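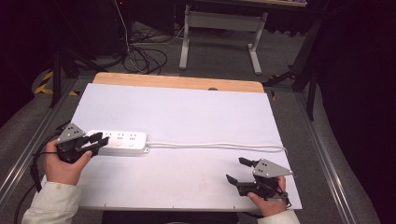
At work over a white board with a power strip on it.

How a Glass Bead Gets Its Hole

A bead is a small object with a hole through it. Without the hole it is only a marble or a pebble. Glass is hard and brittle, and drilling it is slow work that often ends in a crack. For this reason most glass beads are made with the hole already in place. There are two main methods.

Method 1: Winding

A wound bead is made one at a time. The bead maker starts with a thin steel rod called a mandrel. One end of the mandrel is dipped in a wet mixture of clay and other fine powders, called bead release, and left to dry. It forms a chalky gray or white skin on the steel.

The maker holds a stick of colored glass in the flame of a torch. Glass does not melt all at once the way ice does. It softens slowly, first like stiff toffee and then like honey. When the tip is soft, the maker touches it to the coated mandrel and turns the mandrel steadily. The glass wraps around it in a ring. If the turning stops, the soft glass sags to one side and the bead comes out lopsided.

The hole is the space filled by the mandrel. A thick mandrel leaves a wide hole. When the bead is cold, it is soaked in water and twisted off, and the leftover bead release is scrubbed out with a small brush. This is done under water, so that no dust gets into the air.

Method 2: Drawing

Tiny beads, often called seed beads, are made many at a time. A large lump of hot glass is given a bubble or channel of air through the middle. Then it is pulled, or drawn, into a long thin tube. The channel stretches along with the glass and does not close up. The tube cools and is chopped into short pieces. Each piece has a hole and two sharp ends. Heating and tumbling the pieces rounds off the ends.

One necklace by Saadet Gündoğdu, a bead maker in Endthorpe, has 627 seed beads and 4 wound beads. The wound beads took her longer to make than the whole necklace took to string.

Why beads must cool slowly

The outside of a hot bead cools faster than the inside. Glass shrinks as it cools, so the two parts pull against each other. This pull is called stress, and it can break a bead hours or even months later. To remove it, beads go into a special oven called a kiln, which holds them at a high, even temperature and then lets it drop slowly. The process is called annealing (say "uh-NEEL-ing").

Words to know

Mandrel – the steel rod a bead is wound on.
Bead release – the coating that keeps glass from sticking to the mandrel.
Annealing – slow cooling that removes stress from glass.

Torches and kilns are for trained adults. To see the shape of a wound bead at home, roll a strip of modeling clay around a drinking straw and slide it off.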